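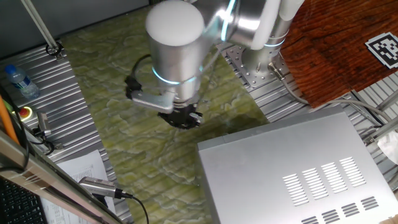
Stone in the Buildings of Nolton

Earth Science Project Report, Spring Term

Introduction

The purpose of this project was to find out what kinds of stone were used in the older buildings of Nolton and how well each kind has held up outdoors. We also wanted to know whether people who live and work in the buildings know what their walls and steps are made of. The topic came out of our unit on the rock cycle. The textbook has good diagrams, but all the examples in it are far away, and we wanted to see what could be learned from a town center on foot.

Our main question was: does the type of stone make more difference to wear than the age of the building? Our guess before starting was that age would matter more.

Background

Rocks are grouped as igneous, sedimentary or metamorphic depending on how they formed. Granite is igneous. It cooled slowly underground, so the crystals are large enough to see without a lens. Limestone and sandstone are sedimentary. Marble is limestone that has been changed by heat and pressure. Slate starts as mudstone or shale and is changed the same way.

For buildings, two properties matter a lot. One is hardness. Calcite, the main mineral in limestone and in most marble, is a 3 on the Mohs scale and can be scratched with a steel nail. Quartz is a 7 and cannot. The other property is how the stone reacts with acid. Rain is slightly acidic even in clean air, and calcite dissolves in acid a little at a time. Over many years this rounds off carved edges and makes lettering hard to read.

The local gray limestone in Nolton came from the Tamari quarry, which is now closed and partly under water. The red sandstone was brought in by rail from the Malville side of the valley. We did not find a record of where the granite came from.

Study area

We worked on Main Street and the two blocks behind it, plus the old section of the cemetery. The route was 900 meters long from the rail depot to the cemetery gate. We chose it so that it could be walked in one class period with time to stop and write.

Method

We looked at 60 buildings and filled out one sheet for each. The sheet had spaces for the stone type, the date on the building if there was one, the direction the wall faced, and a wear score from 0 to 5. A score of 0 meant sharp edges and clear tool marks. A score of 5 meant the surface was crumbling or pieces were missing. Brick buildings were included if the steps, sills or foundation were stone.

To identify the stone we used a hand lens and a chart from class. We did not scratch or put anything on the buildings. The scratch test and the vinegar test were done in the classroom on scraps given to us by the Urrutia stone yard. They let us take what we wanted from the offcut bin, and we ended up with 14 pieces. Each piece was washed, dried overnight and labeled with masking tape. Some of the tape came off in the first round and we had to relabel two of the limestones, so those results are less certain.

For the vinegar test we weighed each piece, left it in white vinegar until the next class, rinsed it, dried it and weighed it again. The jars were kept on the windowsill. The lids should have been left loose, and in the first try they were not.

Results: outdoor survey

Limestone was the most common stone on the route, mostly in foundations and window sills. Sandstone came next, mainly on the bank block and the two churches. Granite was used for steps and curbs. We saw marble only in the cemetery and in the entry floor of the old hotel.

Sandstone had the highest wear scores. On the bank block the lower courses are flaking off in sheets, and the damage is worst near the sidewalk, where road salt gets thrown up in winter. Higher up on the same wall the stone is in fair shape. This surprised us, as it is all the same age.

Limestone was in the middle. The sills were rounded on top and rough to the touch, and on the north side of the street many had a black crust underneath where rain does not reach.

Granite had the lowest scores. The depot steps have a slight dip in the center from foot traffic, and the edges are otherwise clean.

The marble headstones in the cemetery were hard to score. On several of them the names can only be read when the sun is low. Slate markers of a similar date nearby are still easy to read, although a couple have split along the layers.

Results: classroom tests

All of the limestone and marble pieces fizzed in vinegar and lost weight. The marble fizzed more slowly than we expected until we crushed a small corner, and then it went quickly. The granite and slate did not fizz and showed no change on our scale. One sandstone fizzed a little and the other did not. Our teacher explained that sandstone grains can be held together by different cements, and a calcite cement will react even if the quartz grains do not. This may be part of the reason the sandstone on the bank block is doing worse than the sandstone on the churches, but we would need a sample from each to check.

The steel nail scratched the limestone and marble easily. On granite it left a gray line that rubbed off, so the line was metal from the nail.

Banded stone and stone names

One part of the project we had not planned on was names. In the stone trade, "marble" often means any stone that takes a polish, and "onyx" is used for banded calcite laid down in layers by water in caves and springs. A geologist would say true onyx is a kind of quartz. The two can look alike and behave very differently, and a lemon would mark one of them. Wavy green and white bands are a look many people call onyx or marble, and a pattern does not settle what a surface is made of.
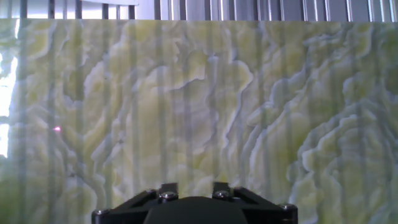

A shop owner on Main Street told us that customers ask for marble by color and almost never ask whether it will stain. The same person thought the shop's own front steps were concrete. They are granite.

We asked that question in other places along the street as well. Most people could say whether their building was stone or brick, and few could name the stone. The hotel desk had a folder on the history of the building, and it lists the floor as Tamari marble. That cannot be right if the quarry only produced limestone. Polished limestone was often sold as marble, so the folder may just be using the old trade name.

Cost and replacement

We looked into what happens when a stone wears out. Replacing a carved sandstone sill costs about 500 dollars before labor, according to the stone yard. Many owners use cast concrete instead, and there are patched sills of this kind all along the back street. Some were painted to match and some were not. Another common repair is hard cement mortar between the old blocks. It keeps water from leaving through the joints, and the moisture goes out through the stone face and flakes it.
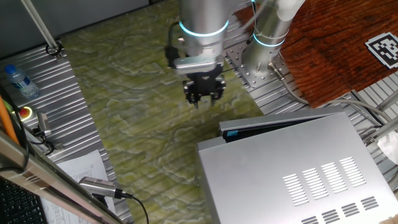 Does a harder stone always last longer outdoors?

Hardness helps against foot traffic and grit, but slate is fairly soft and the slate markers have kept their lettering better than the marble ones. Acid and salt did more damage on our route than scratching did.

Discussion

Our guess was mostly wrong. Buildings of about the same age had very different scores depending on the stone, and the same stone at the same age had different scores depending on how close it was to the ground. Stone type and salt both seem to matter more than age, at least in the range of dates we have in Nolton.

Sources of error

The wear score was a judgment call. We scored the depot twice on different days and got a 1 and a 2. Buildings without a date were left out of the age comparison, and these were mostly the plainer ones on the back street, so the comparison leans toward large buildings. Vinegar is much stronger than rain and an overnight soak is nothing like a century. The classroom scale reads only to the nearest tenth of a gram.

If we did it again

We would score every building in pairs without seeing each other's sheets. We would also go to Malville, where the same red sandstone was used and the main street was bypassed by the highway, so less salt should reach the walls. October would be better than March for the outdoor part. The sheets got wet and the ink ran on the ones from the cemetery.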